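4. Setting up a service for streaming and the hearing loop

This section covers the Pledetti control unit as fitted in the chapel and the side room at Sorkilden. Read section 3 (Booking a service) first. The unit will not open a session without a booking number.

4.1 Before the family arrives

1. Switch on the unit at the key switch on the left of the rack. Start-up takes 27 seconds. Do not press any button until the green light is steady.

2. Enter the booking number and press Confirm. The display shows the surname and the start time. If either is wrong, stop and ring the church office.

3. Select the type of service: Funeral, Memorial or Committal. Committal turns off the organ feed.

4. Put a fresh battery in the lectern microphone. Used batteries go in the tin, including those that still show half charge.

5. Turn the loop switch to On. Walk the centre aisle with the test receiver and listen for hum. A slight hum near the vestry door is normal.

Note: The loop covers the first 14 rows. Stewards should seat hearing aid users within these rows, and not under the gallery.

4.2 Music

6. Load the family's recordings from the memory stick supplied by the funeral director. The unit reads up to 6 tracks per service.

7. Play the first few seconds of each track at level 3, then return every track to zero.
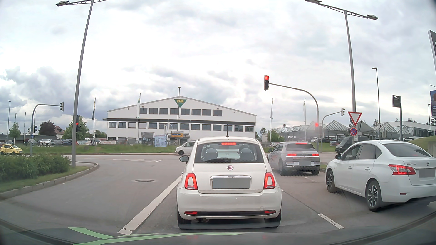

8. Set the order of tracks to match the printed order of service. If the minister changes the order on the day, use the Skip button. Do not delete a track during a service.

Caution: The exit music starts at the last level used. Check the level before the blessing.

4.3 Streaming

9. Press Stream, then Hold. Viewers see the holding page until Hold is released.

10. Release Hold when the minister stands. Press Hold again before the coffin is carried out, unless the family has asked for this to be shown. The request is recorded on the booking form, box 9.

Note: The Lison line allows 3,000 minutes of streaming a month. November usually uses nearly all of it because of the remembrance services. Niamh Carroll in the office can see what is left.

4.4 Closing down

11. Press End and wait for Saved. The recording is kept until the following Thursday, then wiped. Copies must be asked for before then.

12. Turn off the loop, the microphones and the unit, in that order. Turning off the unit first causes a loud thump through the speakers.

13. Fill in the log sheet. Faults go in the right-hand column with the time and the Ko channel number — channel 2 is the lectern, channel 4 the organ. Faults with the loop are dealt with by Vasilică Onu.

4.5 If the unit stops during a service

Leave it off. The lectern microphone has its own feed and will work through the small amplifier under the front pew.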